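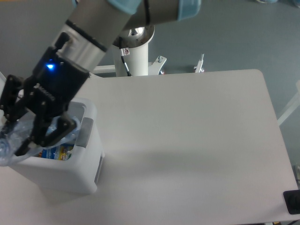
Ticket reopened Tue 4 November, Strickland Heritage Walk, audio stop 7. Great news first: the siege story plays again at the old Isen gate! Fatima Lawal walked the whole route this morning and every stop up to the gate came through loud and clear. The handset is the one with the row of status lights, and what we want on it is a small bright blue light, the same sort of glow as the little LED on the front of the black gripper. Green means it's still looking for the stop.

Still open: the cannon volley at the Trirndale earthworks starts before the narrator has finished naming the regiments. It's a ripper of a recording, so we'd love people to hear all of it.

Tried so far:
- Reloaded the Plellska sound file. No change.
- Moved the trigger point 40 metres up the path. Better, but the volley still cuts in over the last regiment.
- Added a 21 second delay. Narration finishes, then there's a long silence and walkers wander off towards the river.

Next: shorten the delay and try it again with a full group. We're hoping for around 3000 visitors over the anniversary weekend in March, and the re-enactors are already asking which stop they'll be standing at!

Status: open, assigned to Fatima.

Recent tickets
Stop 4 map upside down on handset
Drum track too quiet at the ferry landing
Spelling of colonel's name, stop 12
Lantern tour booking page won't load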